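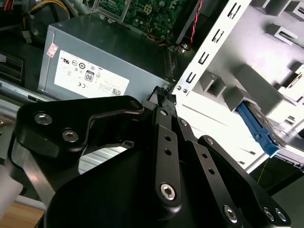 # Totarik teardown notes + image set

Pictures and part notes from stripping old desktop PCs on the Bodadcombe bench. Meant for anyone sorting parts for reuse who wants to know what a thing looks like while it's still in the case. Started in January, folders renamed since. Last tidy Sun 20 May.

## What's in it

| folder | what | files |
|---|---|---|
| `psu/` | power supplies and their leads | 1974 |
| `bays/` | drive cages, brackets, trays | 675 |
| `rest/` | floor panels, fans, odd screws, blurry ones | 406 |

`notes.csv` has 3493 rows. More rows than pictures, that's right, some pictures have two or three parts noted.

## Columns

- `part` - plain word. lead, bracket, supply, panel
- `state` - in, part out, out
- `colour` - of the plastic or the case metal, not the label
- `label` - yes / no / cant read
- `remarks` - whatever got typed. Spelling varies

Leave `state` blank if one picture doesn't tell you. Don't guess from the next one along.

## Order we strip in

1. Mains lead out of the wall first. Always. Then side panel off.
2. Unplug the small leads before the big ones. Hold the connector, not the wires.
3. Feel for a catch before pulling. Some have one, some just grip.
4. Power supply: four screws at the back on most, slide it in a bit then lift. Do NOT open the supply itself, goes in the Vida crate whole.
5. Brackets and cages. Coloured plastic nearly always means it's a bit you're supposed to touch. Press, slide, then lift.
6. Bare case last. Check the floor for dropped screws.

## Brackets

Most of the questions are about these. Keep the bracket with whatever was in it untill both are written down. Too many orphan brackets in the Stetuteo box already, can't match them to anything.

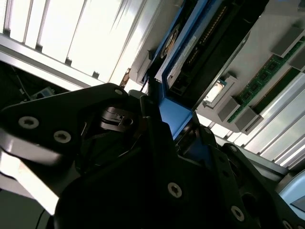 *Blue plastic bracket with a dark module in it, white label strip down one side. Label: cant read.*

If it isn't obvious what the part is, put `module` and move on. Don't write drive unless you've read the label or seen it out. Same for cards. Gold pins along an edge go in `remarks`, type `gold edge`.

## Labels

Type a label only if you can read all of it. Half a part number is worse than none. For power supplies the wattage would be nice but `yes` will do. Logos, just say `logos`.

## Known problems

- `rest/` is a mess
- grey and silver used for the same metal, depends who was typing
- a few pictures in twice under diffrent names
- early rows have `cable` where later ones have `lead`. Same thing
- glare off case metal, some labels lost to it

## To do

- split `rest/`
- one word for grey
- second pass on every row marked `module`

## Use

Free to copy and change, say it came from Totarik. Corrections welcome, one part per message please, with the row number.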